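**29 January 2026, bench notes, packaging reuse**

Picked up where I left off in November. The Onavik people still want us to say that second-hand shoeboxes are good enough for posting small parts between sites and for storing them on shelves in between. Their note says a shoebox "will survive several years of ordinary handling". I would like to know whose handling. Mine has never been ordinary by the end of a long afternoon.

Read through the Venbridge write-up again before starting. They claim 1,343 openings on one box before the lid went soft at the corners. No word on who did the opening, whether the box was full, or what "soft" meant. If it was done empty, on a flat bench, by someone paid to be gentle, the figure is worth very little to us. I've put it in the folder but I'm not going to quote it to anyone.

What I want to find out, in plain terms:

- does the lid stay put when the box is picked up with one hand
- does the finger hole matter (dust in, small parts out)
- how much does the outside of the box tell you about the inside
- can an old label be left on, or does it cause trouble

The last one sounds petty. Ulla Amundsen thinks it is, and said so. But I've lost most of a morning to a box in stores that had three labels on it, all of them wrong, and I'd sooner have bare card.

Started with the Nike box on the desk, as it was nearest and nothing important lives in it.
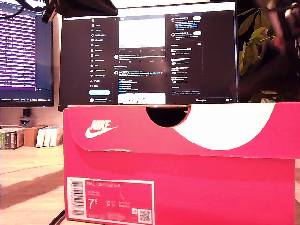 The finger hole bothers me more than I expected. It's a sensible thing on a shop shelf, where you want to hook the lid and have a look at the shoes. For a box of washers it's an open door. Chávez suggested taping over it from the inside with brown paper tape. Fine, but then we've added a step, and the whole argument for these boxes was that they needed no work. I'll tape one and leave one and see if anyone can be bothered to keep taping after the first week. My bet is no.

Lid overhang is small. That might be good for stacking, might be bad for lifting. I don't trust it either way yet. The Brurnix boxes we had before came with a deep lid that you had to fight, and people moaned about them, but I never once found one upside down with its contents under the radiator.

Surface wear: scuffs along the front of the lid and a torn bit showing pale under the colour. Only the printed skin, I think, with the card underneath sound, but I've not cut into it to check. Onavik's checklist would pass this as "cosmetic". I'd pass it too, grudgingly. My worry is that the front edge is where thumbs go, so a tear there is likely to grow. Marked down to look at again after the first round of lifts.

Now the label. It says NIKE COURT ROYALE, size 7.5, with the other sizes and a barcode and a QR code to go with it. All very thorough and no use to us whatever. Two problems I can see:

1. Anyone with a scanner at goods-in will scan whatever code they meet first. We know this. It has happened.
2. "7.5" is exactly the sort of number we write on boxes ourselves. Put M7.5 anything, or a 7.5 mm spacer, within reach of that and somebody will believe it.

So old labels get covered or they come off. Peeling might take the colour with it and leave another weak patch, so covering is my first choice. Plain white, our own part number, thick pen. Ulla says the handwriting will be the weak point. She may be right about mine.

Plan for the trial proper:

| Step | What | Pass if |
|---|---|---|
| A | Lift one-handed, lid on, 40 times | lid stays on |
| B | Shelf, 5 boxes high, over a month | bottom lid not dished |
| C | Post to Venbridge and back, 2 trips | nothing missing |
| D | Ask someone else to find a part in it | they find it |

Step D isn't in the Onavik method. I've added it as it's the only one I really care about. A box can be as strong as you like and still be a place where things go to vanish.

Load for step A will be the mixed brass offcuts, bagged. Onavik suggest using folded paper, "to represent typical contents". Typical of what, an office? Nobody here posts folded paper in a shoebox.

Open points:

- Need more boxes, not all the same make. One box is no basis for anything.
- Chávez to ask Venbridge whether theirs were loaded. Expect a vague answer.
- Find the white labels. The roll was in the second drawer and now isn't.
- Clear a bit of shelf for step B, away from the window if possible.

Holding off on step A until the offcuts are weighed. Scale is on charge.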